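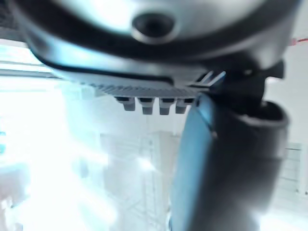
**1/** ok desk room thread, as promised. been working on this since July and my knees are done

**2/** whole room came to $3,222 which is more than I said it would be. I know. carpet was the big one, then paint, then the desk, then a bunch of little stuff I stopped writing down

**3/** carpet = the gray stripe from Van den Broek. wanted plain. plain was backordered til forever. now I like the stripe way more, hides crumbs and thread ends, and you can use the lines to square up furniture. didnt think of that till I was on the floor with a tape measure
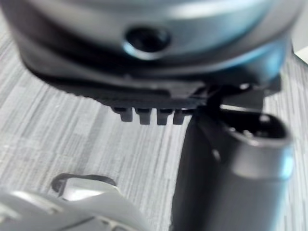

and the measuring took longer than the lifting, btw. old house, no corner in it is a true corner. pushed the desk flat to one wall and it was way off on the other. went with the stripes and ignored the walls

**4/** desk is the light wood one from Waltar, the Brernbridge store. $500, marked down to $400 bc the box was torn. desk inside was fine. instructions were for a differnt desk

**5/** tip: leave the bolts loose till it's where you want it. I tightened everything up in the hallway like a genius and then it wouldn't make the turn. undo, carry, redo

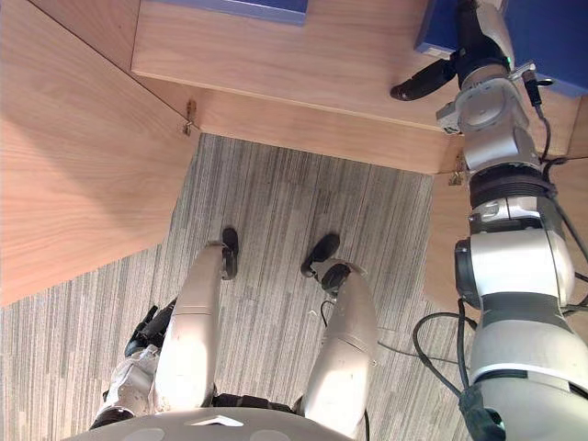
**6/** carpet dents!! from the old file cabinet. ice cube in each dent, let it melt, blot, rub it up with a spoon. worked on three of them. fourth one is under the desk now so whatever

**7/** still to do:
- felt pads for the desk feet
- cable tray, the Adia one for $30 if it ever comes back in stock
- that strip by the door where the carpet edge lifts

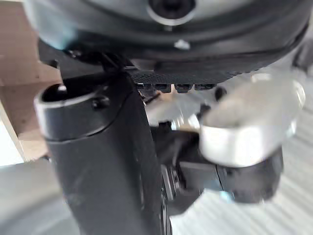

the door strip is the one bugging me most. you catch a sock on it every single time. got double sided tape for now, probably needs a proper metal bar, if anyone's put one in over a concrete floor tell me what screws you used

**8/** ok going to vaccum again. it sheds so much the first few weeks, nice color though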